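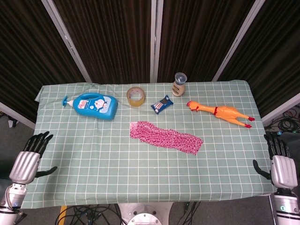 Packing tape, pump bottle, sage-green checked cloth on the table.

How to prep a bucket centerpiece the day before an event

Quick one between jobs. People keep emailing about how we get low centerpieces to last through a long dinner, so this is the way we do it at Furuvine. Works for 19 tables, works for one.

What you need
Floral foam or a ball of chicken wire (I use wire now, foam only if the client's bowl is glass and shallow)
Low bowl, 6 inches across or so
Waterproof floral tape, the narrow green kind
Sharp snips
Clean buckets
Flower food
Greens, filler, and your main flowers

Step 1. Buckets first
Scrub them. Dish soap, hot water, rinse, rinse again. Old slime in a bucket kills roses faster than anything else I know. Fill a third of the way with cool water and flower food, measured, don't eyeball it. Bulbs get plain water.

Step 2. Cut and strip
Take an inch off every stem on a slant. Straight into the bucket, no laying them on the counter while you answer the phone. Strip every leaf that would be under water. Roses: pull the beat-up outer petals but leave one or two if the head is still tight.

Hydrangea gets its own bucket and a longer drink. If a head flops, dunk the whole thing in cool water for 50 minutes and shake it off. Comes back most of the time.

Step 3. Let them drink
Overnight if you can. Four hours if you can't. Cool room, no fruit, away from the heater vent. In January our back room is cold enough that I don't bother with the cooler.

Step 4. Build the base
Crumple the wire into a loose ball, push it in the bowl, tape an X over the top. Tape sticks to a dry rim only!! Dry the rim. Then fill with water to just under the lip. Leave a gap or you'll be mopping up the van.

Step 5. Greens
Go around the edge first, stems angled toward the middle of the bowl. Let some hang low. Then a few short ones on top to hide the wire. Stop before it looks full, you still need room.

Step 6. Main flowers
Biggest blooms low and near the center. Medium ones a bit higher and off to the side. Turn the bowl as you go, guests sit on every side of it. Keep the whole thing under 12 inches tall so people can see eachother across the table.

For the Drendar dinner we did 21 of these with white ranunculus and blue thistle. Elżbieta Pawlak did all the greens the night before and I came in at six and did flowers only. Much faster than each of us finishing whole bowls.

Step 7. Filler and check
Waxflower, thistle, whatever is in budget. Poke it in the gaps. Step back, look from chair height. Fix holes. Top up the water.

Moving them
Shallow boxes, crumpled paper packed tight around each bowl. Drain half the water before the drive and refill on site. Bring a small watering can with a long spout, you will forget it once and never again.

On site
Snips, spare stems, a towel, trash bag. Mist lightly, but not ranunculus, they spot. Keep candles a hand's width from any petals.

If your doing a big room, 200 guests or more, start the buckets two days out instead of one. Same steps.

Next page up is hanging greens for a doorway, when I get to it.

Posted 1/9/21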